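# Ticket 187 – which fingertip colour is "left" when the wrist has turned?
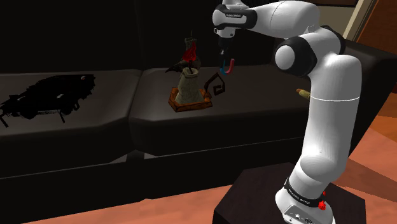
Hello all, and thank you for bearing with me, as I know this one has been passed about a bit. Our house rule at Prirkex says the operator's notes must name the fingertip by colour, blue or red, and never by side. I think it's a lovely rule and I'd like us to keep it. The trouble is that the Tirkero checklist, which we took over in January, still says "left finger" in step 23, and so the two documents disagree.

**What I tried**

- Went through 40 logged runs in the sofa room. Nearly 23 of them used "left" somewhere, and in a few the wrist had been turned right round, so the word meant the other finger altogether.
- Reworded step 23 on the Carroll copy to "blue finger". The form check passed it straight away, bless it.
- Ran the same wording on the Prerkamcombe copy. Rejected, with error 115 (term not in list).

**Where I've got to**

The Prerkamcombe word list is an older one and has no colours in it at all. I've asked for blue and red to be added – it's a small change, but it does need a second person to sign it off, as the good practice guide asks for any change to wording that an operator reads before moving the arm.

Until then, please write both, like this: "blue finger (left at start)". A touch clumsy, I grant you, but it gets through both checks. And do please hover clear of the object while you're filling in the form, as we agreed last time.

Status: open, waiting on sign-off for the word list.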